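Subject: Re: [tamau-users] Anybody make it to the open day at Monti?
Date: 2020-06-06

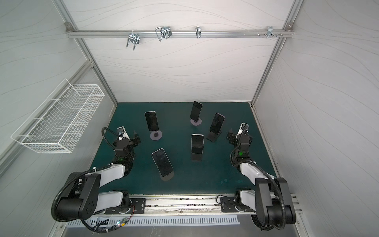

Is it worth the drive if you don't own a robot and don't plan to buy one?
I'd go, mostly for the chance to stand near the arms and pester the people who run them all day.

Okay, so to answer the earlier message properly:

> I couldn't get away for the Monti open day and I'm kicking myself.
> Did they have the two-arm cell out, or was it all slides again like
> in January? We have a small repair counter here in Zonville and I
> keep wondering if any of this would be useful for handling phones.
> Also, is the Tamau software any easier to live with now?

They had it out! I got there early (122 miles, and I only stopped for gas) and parked myself in front of the two-arm cell for most of the morning. Slides were over in 29 minutes, which may be a record for that crowd.

The job they were showing was phone handling, so you really did pick the wrong one to miss. Five phones on little stands, and an arm on either side with a plain two-finger gripper. The stands aren't all the same kind and the phones don't all lean the same way, and I liked that a lot. Every demo I've been to before had the parts lined up like soldiers. Each gripper carries its own small camera, and both arms are mounted on one long rail along the front of the table.

I asked the woman at the controls about scratches, figuring you'd want to know. She said they started out gripping too hard, backed off, then had phones slipping, and spent weeks in between the two. Their log was at 3,032 pickups when I asked. I forgot to ask how many of those were good ones, sorry. If somebody on the list has the handout, please check, I left mine in the cafeteria.

The other thing I wanted to know was what happens when both arms go for the same phone. The answer was that one of them always gets priority and the other waits. Pretty simple! I'd expected something fancier, but I can see why they'd keep it that way.

On Tamau – the setup screens are better, the error messages are still awful. The Arnero folks were at the next table and had the same complaint, so at least it isn't just us.

For a repair counter I'd hold off. Picking a phone up is a long way from opening one, and you'd need somebody around who likes fiddling with cables. But go to the next one if you can. I've got 2 seats free in the car and Zonville is on my way, so write me off list if you want a ride.

Oh, and eat before you go. The line for sandwiches was terrible.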